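Marking, feedback and the green pen problem

May 16, 2025

Quick one today, reports are due and I've still got a pile of Year 8 books under the desk. But I said I'd write up the feedback thing so.

Background for anyone new. I teach geography, mostly Years 7 to 9, one GCSE group. Our school does "deep marking" every three weeks. Every book, a comment, a target, a question for the pupil to answer in green pen. Then you check the green pen. Then, if you're daft enough, you reply to the green pen. 27 books in a class, I have 11 classes across the fortnight if you include the odd shared one. Do the sums yourself, I don't want to.

And what do I get back? "Ok." "I will try to add more detail." "Yes miss." One lad in Year 9 wrote "thanks" next to a question about longshore drift. A polite boy. Not the point of the exercise.

So in April I asked if I could drop it for one class and try whole-class feedback. Ehab El-Sayed, our head of humanities, said fine, one class, half a term, and keep some sort of record in case anybody asks. Nobody has asked yet. I kept the record anyway.

How I've been doing it. I read all the books, fast, no pen in my hand (this is harder than it sounds, my hand twitches). Sheet of A4 next to me split in four. Things most of them got. Things most of them didnt. Spellings. Names of anyone I need to sit down with. That sheet is the marking. Takes me the length of one cup of tea and a bit, where the old way was a whole evening.

Next lesson starts with the sheet. I put one good paragraph up under the visualiser, with permission, and we pull it about. Then they get ten minutes to fix their own work. Not answer a question about their work, fix it. Cross out the weak sentence and write a better one. 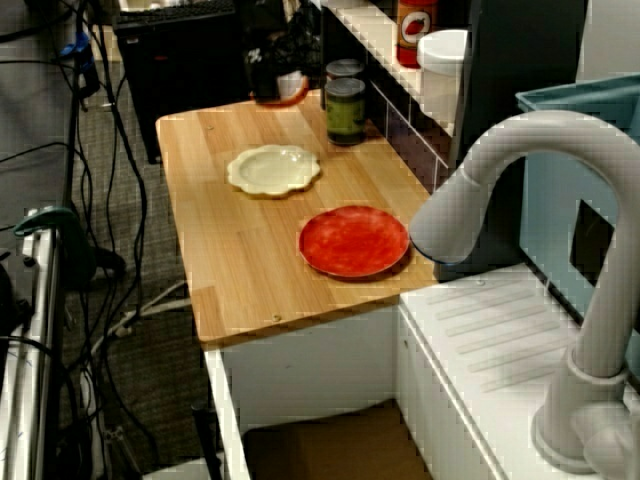 The ten minutes was the bit I got wrong at first. I gave them the whole list of problems and said find yours. Half of them decided none of it applied to them. The other half, the anxious half, decided all of it did and rewrote everything including the date. So now I put a number in the margin. 1 is go back to the key terms, 2 is explain why, 3 is use the figures from the map, and so on up to 7. Just the number. Yes I know that's a marking code and yes I know marking codes have been around for ever. It works better than my paragraphs did.

We did the rivers case study this way, the Drinar valley one from the new booklet, and the second drafts were properly different. Longer in places but also just clearer. A girl who never writes more than three lines wrote most of a page on why the lower villages flood and the upper ones don't. She'd had a 2 in the margin. That was all.

Not all lovely though. Some things I'm still stuck on:

The very weak writers. A number does nothing for them. I end up crouching by the desk explaining it, and I've only got one pair of knees. Our TA is brilliant but she's only with me one lesson in the fortnight.

Absence. Miss the feedback lesson and you've missed the marking. I've started leaving the sheet in the folder at the back but they don't look at it, would you?

Parents. Had one email so far asking why there's no writing in the book. Fair question I think. If you've been told for years that red pen means the teacher cares then a clean page looks like a shrug. I rang instead of emailing and that went ok.

The tracker. We use Umano for assessment data and it wants a mark out of 100 for every pupil at each data drop, whatever you've been doing in between. I can't turn "got a 3, fixed it nicely" into a 64. So I still do a proper test at the end of each unit and put that in. Keeps it quiet. I do think it's odd that the number going home is from the one hour I taught them nothing.

Demetrius Schumacher in the history room next door is trying it too now. He does his on slips which he glues in, because he likes a thing glued in. He also gets the class to guess what will be on the sheet before he shows them, and I've pinched that. They're scarily accurate. "We didn't use evidence again did we sir." So they know! They knew when they handed it in. Which opens up a whole other question about checking before handing in and I've not got time for it tonight.

Somebody in the comments last time asked about getting pupils to mark each other's. I've tried, on and off. With my Year 7s it becomes a competition to be kind or a competition to be horrid, depending who is sat where. Might be fine with more training. I'd like to hear from anyone who's got it going with younger ones, especialy in mixed groups.

Also asked: can you have a copy of the A4 sheet. It is four boxes. Draw a cross on some paper. But I'll scan mine when the copier is back.

Next half term I want to try it with the GCSE group, if Ehab says yes, although he's twitchy about exam classes and I can see why. Might start with just the six markers and leave the long answers alone.

Right. Year 8 books.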